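Visit report: humanoid hands for key card handling, Prodton demonstration hall
25 Mar 2022

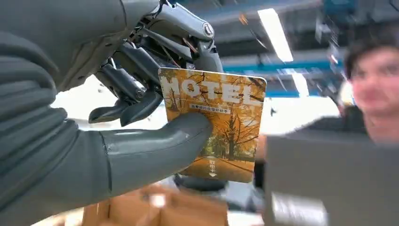

What should a buyer settle before asking for a quotation on a robot hand?

The list of objects it has to hold, with the thinnest and the heaviest marked. Suppliers price by finger count and payload, and both follow from that list. A quotation requested without it will come back for the largest model in the catalog.

I went to Prodton with Hendrik Prins, who runs purchasing for the Sarıgül site. Our brief was to decide whether a five-year equipment plan for the card encoding and packing line should include a multi-finger hand, or whether suction and a parallel gripper would cover the work. The plan goes to Begoñe Urquijo in May, and she asked for a cost line for each option along with the assumptions behind it.

Cards. We asked for hotel key cards specifically. They are thin, smooth, printed on the face, and must go into a slot in one direction. The grip shown was thumb flat on the front face, fingers curled behind. The card used had an autumn tree print and a small arrow near the bottom for insertion. With this grip the thumb lies on the lower left of the face, so any vision system reading the print has to work from what is left showing. On our own stock the arrow is closer to the left edge. I have asked for a trial with our cards before we go further.

Construction. The fingers are open linkages with rods, brackets and joints, and fine cables run between them. The thumb is covered, and the palm and forearm have a grey padded layer. Prodton lists the thumb covering as a wear part and the padded layer as a service item. The exposed linkages matter more for our budget. The packing room has paper dust, and the service engineer confirmed that cleaning is by hand, with the unit powered down. I have put one cleaning per shift into the draft until we have data from our own site.

Throughput. Our line needs 165 cards per hour at peak. Prodton would commit to 98 per hour for one hand doing pick, orient and insert, with no operator. Two stations would meet the peak with a margin, but they double the hand cost and the spares. The alternative is one hand on orienting only, fed by a Grundo suction unit. Grundo's figures for the feeder are already on file from last year's tender and should be requoted.

Costs to carry in the plan, beyond the hand itself:

Arm and mount. Quoted separately. The existing arm at Sarıgül has the payload but not the cable routing.
Spares. One full finger set and two thumb coverings held on site. Delivery on a finger set is 72 days, so ordering after a failure is not workable.
Integration. Flovidia gave a verbal estimate of almost 70 hours. Hendrik wants this in writing, with the slot fixture listed as its own item.
Training. Two operators and one maintenance technician, at Prodton, travel at our expense.
Software. Annual license, renewed whether or not the station is running. The first year is included in the purchase price.

Lease or buy. Prodton offers a twelve-month lease with the purchase option priced at the start. Hendrik prefers it because the spares stay on their books. My reservation is the damage clause, which excludes contact with fixtures, and contact with a slot fixture is what this station would do all day. The clause needs rewording before we compare the two totals.

Open points: trial with our own cards, written integration estimate, requote from Grundo, revised damage clause. The draft budget has both station layouts entered side by side, and the lease column stays blank until the clause comes back.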